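Painting a set of wooden counting blocks

Plain timber cubes are cheap and easy to colour at home. These steps suit the Kuvden blanks sold in bags at the Dastville craft market, but any small hardwood cube can be done the same way. Allow a weekend, most of it drying time.

What you need

Bare wooden cubes
Fine sandpaper, 240 grit
Water-based matte paint, toy safe, in red and blue
A small foam brush
A damp cotton rag
Baking paper
A sheet of white card or a white table for checking the finish

Step 1. Round the edges

Lay the sandpaper flat and draw each edge across it a few times. Do the corners last, with a light turn of the wrist. You want them soft to the touch but the faces still flat, or the blocks won't stack. Wipe off the dust with the rag and leave the cubes to dry.

Step 2. First coat

Paint five faces and stand the cube on the bare one, on baking paper. Leave it for two hours, turn it over and paint the last face. Thin coats are best. If the paint is pooling along the bottom edges, lift it off with the corner of the brush before it sets.

Step 3. Sand and recoat

Rub each face once or twice with worn sandpaper, wipe, and paint again. Red usually needs a third coat over pale timber. Blue is generally fine with two.

Step 4. Check the colour

Work over a white surface in even light. Turn each cube slowly and look for thin patches, brush marks and specks. The top face will always look paler than the sides, so compare like with like before you decide that a face needs more paint.
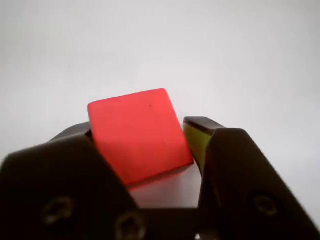
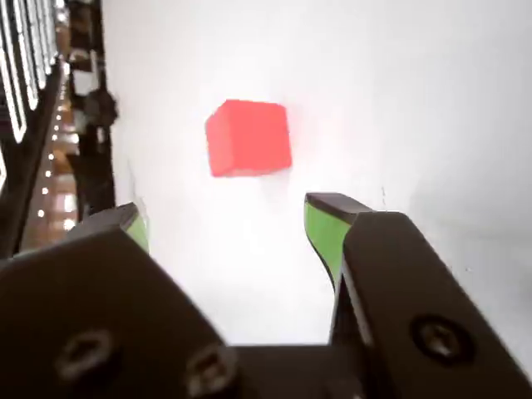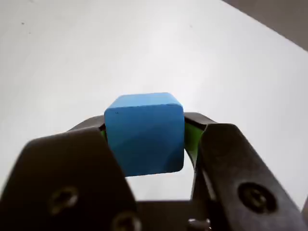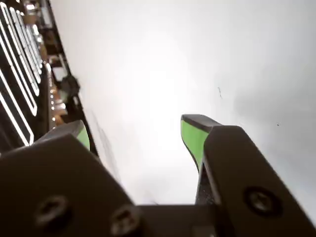 Red in the first two, blue in the third. Both cubes have a matte look and softly rounded edges.

Step 5. Touch up

A tiny dark speck can be left alone or sanded back and dabbed with a nearly dry brush. Feather the paint outwards so it doesn't leave a ring.

Step 6. Cure

Leave the blocks somewhere airy for 8 days before they go in a box or a child's hands. Painted faces can stick together if they're packed too early.

Storage

A cotton drawstring bag is better than a sealed tub. Clean the blocks with a barely damp cloth and don't soak them.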